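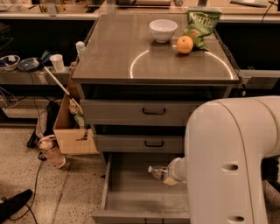
Figure 2.1 A metal cabinet with its bottom drawer open and a water bottle held above it. A bowl, an orange and a bag of chips stand on the countertop.

Chapter 2
Storing Food and Drink

Every household decides where its supplies are kept, and those decisions affect how easily a meal is prepared. This chapter considers three storage places – the countertop, the drawer and the open shelf – and the items suited to each. Heavy items, such as full bottles, are generally assigned to low drawers. Section 2.2 presents the storage plan developed by Embla Sundqvist for the Jultgate teaching kitchen.

Key terms: countertop, rim, drawer pull, open shelf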